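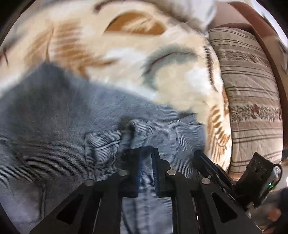 Pinstripes on a leaf-print bedspread.

Open day at the Dedeck pressing plant
Posted 18 August 2022 by Anong Intarasuk

Dedeck presses vinyl for small labels and for singers who put out their own records. The plant opens its doors once a year, and I went because I have an R&B EP to release in November and wanted to see where it would be made before paying a deposit.

Visitors go through in small groups. Ours was led by Jovita Sandoval, who runs the night shift. We got earplugs at the door and were told to keep our sleeves away from the presses.

The first stop was the room where the stampers are kept. Each one is a thin metal plate with the grooves standing up in reverse, and each sits in a paper sleeve with a job number written on it in marker. She pulled out job 1006, a gospel single by a choir called Flasora, and held it under a lamp so we could see the gap between the tracks. That job had already been pressed twice and was waiting for a third order.

The press hall is through a set of rubber doors. There are four presses. Three were running and one had its side panel off. A press takes a warm lump of vinyl, puts the labels on both sides, closes, and trims the edge. The trimmings go into a bin and are ground up to be used again. Black records can take some of that regrind. Clear and colored ones can't, and they cost more.

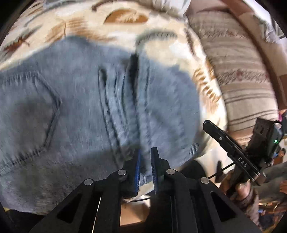
Ketsara Sriwong asked whether a slow ballad with a lot of quiet in it was harder to press well than a loud dance track. Any crackle would be right out in the open, she said, and her last record had come back from another plant with ticks all through the first verse. Sandoval said yes, it was harder, and that quiet songs should go toward the outside of the side if the running order allows it. She also said to listen to the test pressing on more than one turntable before signing off.

I wrote that down. My quietest song is currently last on side A, so I'll have to think about it.

After the hall we went to the listening room. It is small and has carpet on the walls. A checker named Kulap Ongart was playing records pulled from the morning's run, a soul album on the Dakelico label. He listens to the start, a bit of the middle and the last track, and fills in a card. If he hears the same fault on two copies in a row, he phones the hall and they stop the press.
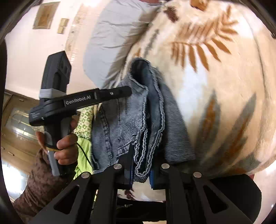 The order for that album was 1686 copies, an odd number that came from the label's preorder list plus a box for radio. The plant will run any amount above its minimum, but the setup charge is the same whatever you order, so short runs come out expensive per record.

Prices were on a sheet by the exit. Printed inner sleeves are extra. Mastering and lacquer cutting are done elsewhere, and they will take lacquers from any cutter. The wait for new customers is about 4 months, which rules out vinyl for my November date. I'll put the songs out as downloads first and have the records follow.

Coffee was in the loading bay. Parking is on the Fitzsimmons side of the building, and the gate there is shut at five.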